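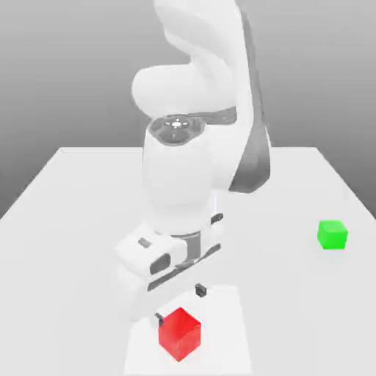
Working with Bereaved Families
Unit 4: Children and the return to school
Instructor: Angeliki Politis
Girach Center, Voner Room

Reading for this unit: course packet, from page 70 to the end of the chapter. Bring the Arruda case notes to class on Monday.

1. Where this unit fits

Units 1 to 3 dealt with the first days after a death: who gets told, who does the telling, and what happens at the funeral home. This unit picks up when the relatives have gone home and the surviving parent has to decide when the children go back to school. Most families make that decision quickly. Many get little help with it.

We are talking here about children from kindergarten through about eighth grade. High school students are covered in Unit 6, along with part-time jobs and driving.

2. Terms

Key adult. One person at school the child can go to without asking permission first. It can be a teacher, a counselor, the librarian or the person at the front desk. The child should have a say in who it is.

Secondary loss. Something that goes away as a result of the death: the house, the after-school routine, a dog that has to be rehomed, the parent who used to coach the team. Children often talk about these before they talk about the person who died.

Regrief. Going back over the loss at a new age, with new understanding. A child who was four when her father died may have a hard year at nine. Adults sometimes read this as a setback. In most cases it is ordinary development.

3. What children understand, by age

Ages five and six. Many still think of death as something that can be undone. They may ask when Dad is coming back, be told that he isn't, and ask again at dinner. Give the same answer in the same words each time. Avoid "sleeping," "lost" and "went away."

Ages seven to nine. They usually know that death is permanent but may think it happens to certain people for a reason. Watch for a child who believes he caused it. Questions about the body are common at this age and should be answered plainly.

Ages ten to thirteen. They understand it much as adults do. They also care a great deal about not being different from their friends. A child of this age may refuse to have the class told anything at all. Find out why before overruling her.

These ages overlap. Use them as a starting point for listening.

4. Before the first day back

The parent or guardian calls the school. If the parent isn't up to it, a relative or family worker can call with the parent's consent. Cover the following:

What happened, in the words the family is using at home. If the family says "heart attack," the school says "heart attack."
What the child knows. This may be less than what the adults know.
Who else may be told, and what they may be told.
Who the key adult will be.
Who can pick the child up, now that one name on the list is gone.
Any dates coming up that could be hard.

The pickup list gets missed more than anything else on this page. The same goes for the emergency card and the automated phone calls. In the Arruda case the school's system went on sending text messages to the mother's phone for weeks after her death, and the older boy was the one who had that phone.

A half day is a reasonable way to begin. So is starting on a day when the child's favorite class meets. Some children want a full day right away and should be allowed to have one.

5. Telling the class

With the family's agreement, the teacher tells the class before the child returns. Keep it short. A version that has worked well:

"You may have heard that Marco's mom died last week. He is coming back tomorrow. He might feel sad, or he might want to play like he always does. You can tell him you're sorry, and you can ask him to sit with you."

Then let the class ask questions. They will ask about their own parents. They will also bring up grandparents and pets, and there should be time for that.

Do not have the class make cards unless the child has said he would like some. A stack of 25 nearly identical cards on a desk is a lot to walk in to.

6. In the classroom

Concentration is usually the first thing to go. Teachers report children who read a page and can't say what was on it. Reduce the amount of work before reducing the difficulty. If the usual assignment is 200 words, ask for half and grade it normally.

Keep the rules. A child who hits someone still has to deal with having hit someone. Children who find that every rule has been lifted tend to get more worried, and their classmates notice too.

Agree on a signal for leaving the room. A colored card on the corner of the desk works for younger children. Older ones prefer something less visible, such as simply getting up and going, with the teacher knowing in advance that this is allowed.

Look ahead in the lesson plans. Family trees, Mother's Day and Father's Day projects and baby photo assignments all need a conversation beforehand. In May this comes up in almost every elementary school. Ask the child privately what she wants to do. Some want to make the card anyway and take it to the cemetery, some want to make it for a grandparent, and some would like to spend that hour in the library.

7. Case for discussion: Arruda

Two brothers, ages seven and twelve. Their mother died after a short illness. The father works nights. An aunt moved in for the first month and has since gone home.

The younger boy went back to school after four days and seemed fine. In the sixth week he began going to the nurse with stomach aches, nearly always right after lunch. The older boy has not missed a day. His grades have gone up. He makes his brother's lunch, signs the reading log in his father's name and has told his teachers that he doesn't need a counselor.

The father says the older one is "doing great" and asks for help with the younger one only.

Questions to prepare:

What has the older boy taken on, and which of these jobs could go to somebody else?
What would you want to know about lunchtime?
Who should speak to the father about the reading log, and how would you open that conversation?
The aunt leaving is a secondary loss. For whom?

8. Case for discussion: Aseck

A girl, age nine. Her father died when she was four. The family moved afterward and her current school was never told. Her teacher called home after she wrote a story in which he was alive and taking her fishing. The teacher used the word "lying."

Questions to prepare:

What would you say to the teacher?
What should the school be told now, and should the girl be asked first?
How would you explain regrief to her mother in two or three sentences?

9. When to refer

Refer to a counselor or physician if a child talks about wanting to die or to be with the person who died, stops eating or sleeping for more than a few days, refuses school for more than two weeks, or hurts himself or others. Talk of wanting to die is always followed up the same day. Do not leave the child alone while you make the call, and do not promise to keep it secret.

10. Written work

Write a one-page letter from a family worker to a school on behalf of either family above. Use the list in section 4. Leave out anything the family has not agreed to share. Put the letter in the tray in the Voner Room before class, with a second copy for your partner.

Unit 5 is on grandparents raising grandchildren. The packet pages will be handed out on Monday.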